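Hour 2 of teaching the arms to handle soft stuff by remote control and my shoulders are toast lol

Rattana Ruangrit made it look so easy this morning. She just kind of floats the leader arms and the grippers follow. Mine twitch like I've had 9 coffees
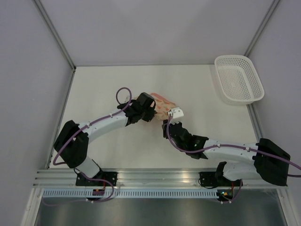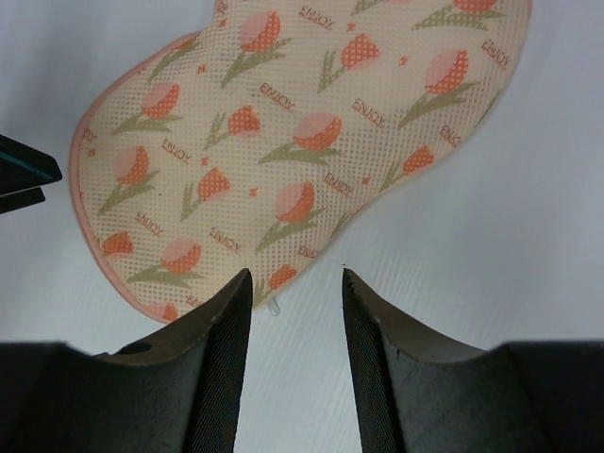
Passing from left to right is the hard part. Let go too early and it flops, too late and the arms play tug of war – and the robot learns whatever I do, bad habits included!

We're at around 622 demos for Enari now. Slow and boring seems to beat fast and fancy – I'm redoing my first batch after lunch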